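Speaker notes – "Can it wipe the table yet?"
Melur Menon, Zasmont
Kusen meetup, 1 Aug 2020
Talk runs 25 minutes, questions after. Notes are for me, shared because people asked.

1. Opening

Say hello, thank Ratih for the slot. Skip the history of robotics. Start with the question from the title and ask for a show of hands: who thinks a machine can clear and wipe a kitchen table today, in a home it has never been in? Then ask who would leave the house while it did it. The second number is always lower.

State the answer early so people can relax. Parts of the job, yes. The whole job, in a strange kitchen, with no one standing by, no. The rest of the talk is about which parts and why.

2. What I mean by a chore

A chore is a job with a loose start and a loose finish. "Clear the table" doesn't say what is on the table. It doesn't say where the things go. Most people fill that in without thinking.

A factory task is the other way around. The part arrives in the same place, facing the same way, and somebody has already spent months making sure of it. We should be careful about taking success in one and claiming it for the other.

Dishwashers and washing machines count as robots if you are generous. They work because we carry the mess to them. The loading and unloading is the part still left to us. (Pause here. People usually want to argue about vacuum cleaners. Let them have one minute, no more.)

3. The shop floor first

Sumampouw bench job. Yusri Manurung ran it, give him credit by name. The task was to pick small mixed parts off a bench, sort them into trays, and leave the bench clear at the end of the shift.

Numbers for the slide:
– 3,000 picks logged
– 235 needed a person to step in
– 80 of those were the same problem, a flat part lying flush on the bench

Go slowly on the flat part. A washer or a thin plate has no side to grab. A person drags it to the edge or gets a fingernail under it. We tried dragging. It worked when the edge of the bench was free and failed when a tray was parked there, and a tray was usually parked there.

Point to make: the step-ins don't look like much as a share. But each one stops the line until somebody walks over. Yusri's operators said they would sooner do the sorting themselves than be called across the floor all day. That is a fair complaint and we didn't have a good answer to it in February.

4. Then the home

Hamish Kinnear's list from the Bruro kitchen trials. Read it out, don't put it on a slide:
Cups, good. Mugs with handles, good if the handle is where you expect. Plates on their own, fair. Stacked plates, poor. Forks and spoons lying flat, poor. Paper napkins, poor. Crumbs, depends what you call done. Spills, see below.

The pattern is the same as the shop floor. Tall things are easier than flat things. Stiff things are easier than soft things. Anything that changes shape when you touch it costs a lot more work.

Spills: pushing a cloth around is not hard. Knowing how hard to press is harder, and knowing when to stop is harder again. Khairul Halim set up a test where the arm wiped a sticky ring five times and called it clean every time. It was still sticky. You can't see sticky very well.

5. The table itself

This section used to be one line and I have made it longer because I get the most questions about it. We talk about objects and forget the surface under them. The surface is half the chore.

Pale tables are a mixed blessing. Dark things show up well. Spilled salt, milk and white plates don't. Wood grain gives the software lines that aren't edges of anything. Shadows are worse, because they move when the gripper moves, and a soft gray shadow and a damp patch can look very much alike to a camera looking down. 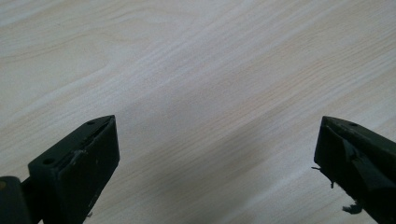
Slide 9. Fingers open over a bare stretch of pale wood grain. Note the shadow between them.

Leave the slide up for a bit. Ask the room what they would tell the machine to do next. Somebody will say "nothing, it's clear." Good. Then ask how it would know. A bare tabletop is the finish line for this chore, and the machine has to recognize it with its own shadow lying across the middle.

Also point at the right finger and the dark shreds hanging off it, and the scuffed patch on the left one. Wear is part of the answer to the title question. Gripping surfaces are consumables. In a plant there is a person whose job includes changing them. In a house there is a drawer with dead batteries in it. If a pad starts to shed over the table you are meant to be cleaning, you have added to the chore.

6. What would change my mind

I get asked for a date and I don't give one. I give conditions:

– It can pick a fork up off a flat table, in a kitchen it hasn't seen, on the first or second try, nearly every time.
– It can tell when it is done, and it can tell when it is stuck. Being stuck and saying so is fine with me.
– An ordinary person can replace the worn parts without tools.
– One full week with no step-ins. We have not had a full day.

Hamish thinks the first will come soonest. I think it will be the third, just because it is plain mechanical work and people know how to do that. Ratih may want to disagree from the floor, leave room for it.

7. Likely questions

Cost – don't quote a price. Say the arm is no longer the expensive part and the hours of setup are.

Jobs – answer straight. On the Sumampouw bench no one was replaced. One operator moved to minding the cell, and she was not happy with the amount of walking.

Two arms? – yes, helps with cloths and with stacked plates. Doubles the things that wear out.

Why not suction? – good on plates, no use on napkins or forks. We do use it on one station.

Why not just change the table? – best question of the lot. A raised mat with a soft top fixes most of the flat part problem on the bench. People at home didn't want one.

8. Close

Go back to the show of hands and ask the second question again. Thank Yusri, Hamish and Khairul. Slides go up on the Kusen page with these notes.

Contact: Melur Menon, Zasmont | © 2020 Zasmont | Back to top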